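Teleoperated demonstrations of door opening: operators finish the task but the trained policy releases the handle early

Gumlow Community Help > Robot Learning > Demonstration and Teleoperation
Status: Answered
3 answers

Question

I should be grateful for advice on a problem with demonstrations collected by remote control. Our department is preparing a set of household tasks for a two-armed robot, all of them carried out in simulation before any work is attempted on the physical machine. The task in difficulty is the opening of an interior door by its lever handle. The operator wears a headset, sees through the robot's head camera and moves each arm with a hand controller. The software is Geraghty, with the Dranier controllers and the default mapping.

We have recorded 190 demonstrations from several operators. All of them were accepted at review, in the sense that the door stood open past the required angle when recording stopped. The policy trained on them reaches the handle reliably. It then closes the gripper, turns the lever a short way and lets go before the latch has cleared. On other attempts it holds the lever down and does not pull at all. The arm remains in that position until the episode runs out.

I attach a view from the head camera taken during one of our sessions. The head is tilted a long way to the side, as is common in our recordings, because the operators find it easier to judge the distance to the handle when they lean.
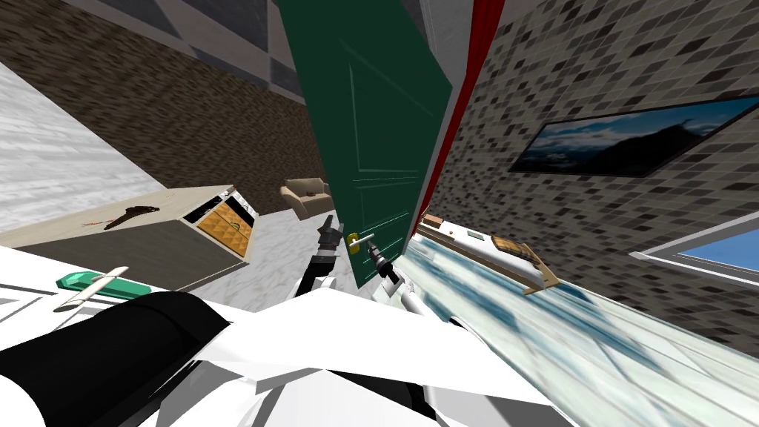

Ferkell user 1,497 commented that the leaning ought to be looked into before anything else, as a head pose that follows the operator's neck gives the policy a different picture of the same door in every recording, and asked whether the head angle was being stored with the arm data at all.

In reply to that comment, the head angle is stored but is not supplied to the policy as an input. It had been assumed that the camera picture would be sufficient.

Further particulars, in case they are of use:

Recording rate is 30 frames per second for the camera and the same for the arm positions.

The policy receives the head camera picture and the joint positions of both arms. There are no wrist cameras at present.

The gripper command is recorded as open or closed, with nothing between.

The simulated latch has a spring. The handle must be held down until the door has moved clear of the frame.

The starting position of the robot is varied a little between recordings. The door, the walls and the furniture are also varied.

My questions are as follows. Is this a fault in the demonstrations, or in the training? Should the existing recordings be discarded? And is there an accepted way of instructing operators so that the same thing does not happen with the next task, which is a drawer?

Answer 1 (accepted)

The two failures you describe probably have separate causes, and I would suggest that they be treated separately.

The first is the early release. Please replay a number of your recordings at a quarter of normal speed and watch only the gripper command and the handle angle. In our own work on cupboard and room doors we found that experienced operators tend to open the gripper as soon as they feel confident that the door is moving. They then hook the door with the side of a finger, or push its edge with the wrist, and complete the opening in that way. The result passes review, as the door is open at the end. The policy, however, sees a great many examples in which the gripper opens very shortly after the lever goes down. It has no means of knowing that the operator had first made sure of the latch. With a sprung latch a small error in timing is enough to lose the door.

The second is the arm that holds the lever and does not pull. This is nearly always a matter of pauses. An operator working through a headset stops to think. The lever is down, the hand is still, and for one or two seconds nothing changes in the picture. At 30 frames per second a pause of two seconds gives 60 almost identical examples in which the correct action is to remain still. A policy which looks only at the present moment learns to remain still, and once it has done so there is nothing in the next moment to tell it otherwise.

We would recommend the following.

Remove the idle stretches. Geraghty has a trimming tool under the review menu, which drops frames where neither arm has moved beyond a set amount. Begin with a small threshold and inspect the result, as too large a value will also remove the slow approach to the handle, and you will want to keep that.

Do not discard the whole set. Sort it by what the gripper does between the lever going down and the door clearing the frame. Keep the recordings where the grip is held throughout and set the others aside. If you are left with 100 or more, train on those alone before recording anything new. The comparison is worth having for its own sake.

Supply the head angle to the policy, or fix the head. Of the two I prefer fixing the head for door tasks. The operator may then lean in the headset without the robot's camera following. Some operators dislike this for the first half hour, and a short practice period should be allowed for.

Record the gripper command as a continuous value if the controllers permit it. The Dranier triggers do, although the default mapping rounds the value off. The setting is found under hand input and must be changed for each hand.

As to instructions, we issue a single page for each task. For a door it states that the lever is to be gripped, turned fully, held, and pulled, and that the gripper is not to be opened until the edge of the door is clear. It also states which arm is to be used. You have not said whether your operators choose the arm for themselves. If they do, the policy may be averaging between two quite different approaches, and I would look at that as well.

Comment from the person who asked the question: They do choose. The right hand is used in most of the recordings but by no means all. I had not thought of this as a difficulty.

Comment from the author of Answer 1: It may not be one if the model can represent both choices. I would nevertheless settle on one arm for the first comparison and bring the other back later.

Answer 2

I agree with the greater part of the answer above but would add a word on demonstration by hand, which the question does not raise and which may be of help.

Where a physical arm is available, a person can hold the wrist of the robot and guide it through the movement directly. Our operators produced far fewer pauses in this way, and the pull followed the turn of the lever as one movement. One feels the spring. Through a headset one does not, unless the controllers give force feedback, and I understand that the Dranier ones give a vibration only. An operator who cannot feel the latch is obliged to wait and look. That is where your pauses are coming from, in my opinion.

There are disadvantages. The demonstrator's own arms appear in the camera picture and must be dealt with. Guiding two arms at once is hardly possible for one person. The pace is also slower, and a day of guiding a full-sized arm is tiring in a way that a day of remote control is not.

For a department working wholly in simulation, a modest substitute is to give the operator some other sign of the latch. We added a short tone which sounds at the moment the latch clears. It is played to the operator only and is not recorded. Pauses at the handle became noticeably shorter, and the operators asked for the same thing on drawers. I would expect it to suit your next task, provided the drawer has a stop or a catch of some kind. A drawer that slides freely has no such moment, and the pull should simply be specified by distance.

One caution. A tone tells the operator something that the policy will never receive. If the latch cannot be judged from the picture or the joint positions, the policy will be asked to imitate a decision it has no grounds to make. In that case the handle should be held for longer than is strictly needed in every demonstration, so that the exact moment of release ceases to matter. I believe this is the more important point for a sprung latch and would put it on the instruction page.

Comment from the person who asked the question: Is the tone a setting or did it have to be written?

Comment from the author of Answer 2: Written, but it is a few lines attached to the latch event. I can post it under the Geraghty scripts section if there is interest.

Answer 3

We had the same with a fridge door. More demonstrations fixed it. Would suggest you double the number and try again before changing all the settings.

Comment from the author of Answer 1: With respect, if the additional demonstrations contain the same early release and the same pauses, there will simply be more of both. It would be useful to know whether the fridge had a latch. A magnetic seal behaves quite differently once it has parted.

Comment from the author of Answer 3: No latch, it was a seal. Fair point.

Update from the person who asked the question

I am obliged to all who replied. The recordings have been sorted as advised, and rather more were set aside for early release than I had expected. Those that remain have been trimmed and the left-handed ones removed for the present. The first policy trained on them holds the lever until the door is clear on most attempts. It still stops at the handle on occasion - chiefly when the robot begins far to one side of the door.

The head will be fixed for the next round of recording, which is planned for October. The tone has been requested. I have accepted the first answer, as it covered both faults, but the remark about holding for longer than needed has gone on to our instruction page word for word.

A separate question will be opened for the drawer.

Related questions

Dranier trigger value always reads zero or one
Trimming idle frames in Geraghty removes the grasp
How long should a practice period be before operators are recorded?
Mixing left-handed and right-handed demonstrations in one set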